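Mawar Kusuma had 21 good runs by four o'clock and needed 80. Her hands were tired. The grips on the remote were made for somebody bigger.

"Again," said Luana Rocha from the other desk, without looking up.

The job was to come in over the perforated panel, follow the white cable as far as its green part, stop at the bracket, and back away without touching the loop of thin wire that hung underneath. A person would learn it in one try. Asto, the arm, was being shown it for Pevanon, who paid by the run and threw out any run with a bump in it.

She brought the wrist down and leaned close to her screen.

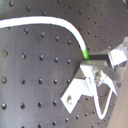

## Run 22

The bolts were her markers. She used the brownish one in the middle, and she went slower when it got big on the screen. At the Bosdale shop she had done this same work with a wrench for six years. Her hand had known where to go then, and she had never had to say how.

"You're holding your breath," Luana said.

"Am I?"

"You stop before the bracket every time. Two seconds, maybe three. I went back through the log."

Mawar let go of the grips. "Is that bad?"

"It'll learn it. It learns whatever you do."

Mawar thought about that. Somewhere there would be 2,000 of these arms, if the people at Pevanon were right, and each of them would wait a moment before the bracket for no reason it knew of.

"Should I start over?"

Luana rolled her chair across and watched the screen for a while. She had taught the last arm herself, and it still went in from the left, like she did.

"Do you need the stop?" she asked.

"I look at the wire. Then I go."

"Then leave it in."

Mawar put her hands back on the grips. She moved in along the cable, stopped, looked at the wire, and went.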